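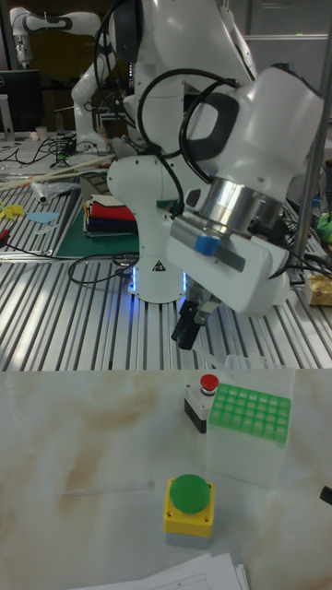
**7 de agosto de 2024** — Caderno de desenvolvimento, aplicação Brernico (cliente iOS)

Assunto: desempenho da lista de encomendas após a migração para a nova camada de persistência.

Procedeu-se à revisão do ecrã principal, cuja lista apresentava interrupções visíveis no deslocamento quando a conta de teste Tawfik era carregada por inteiro (1454 registos). O perfil de execução indica que o tempo se concentra na formatação de datas: cada célula instanciava o seu próprio `DateFormatter`. A instância passou a ser partilhada e criada no arranque do módulo.

Alterações efetuadas no ramo `lista-paginada`:

- paginação na consulta local, com blocos de 120 registos;
- pré-carregamento do bloco seguinte quando restam 30 linhas por apresentar;
- remoção da chamada a `reloadData()` após cada sincronização, substituída pela aplicação de um snapshot diferencial.

O tempo até à primeira apresentação ficou em 760 ms no dispositivo de referência. O valor anterior não foi registado nas mesmas condições, pelo que não se inclui comparação. 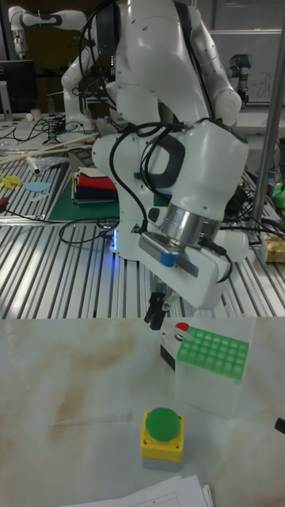 *Braço robótico branco, com a garra junto ao bordo da mesa.*

Subsiste um defeito. Ao eliminar uma encomenda durante a sincronização, o snapshot é por vezes construído com identificadores duplicados e a aplicação termina. O erro foi reproduzido duas vezes, sempre com o filtro «Pendentes» ativo. Taha Benkirane considera que a origem está no conector Priditz, que devolve o registo eliminado na resposta seguinte; falta confirmar nos registos do servidor.

Pendente:

- obter da Noleck os registos do servidor relativos às duas ocorrências;
- escrever um teste unitário para a eliminação concorrente;
- rever as alturas dinâmicas das células com os tamanhos de letra de acessibilidade.

A integração no ramo principal fica suspensa até à correção do defeito. A versão com a lista antiga será mantida até outubro.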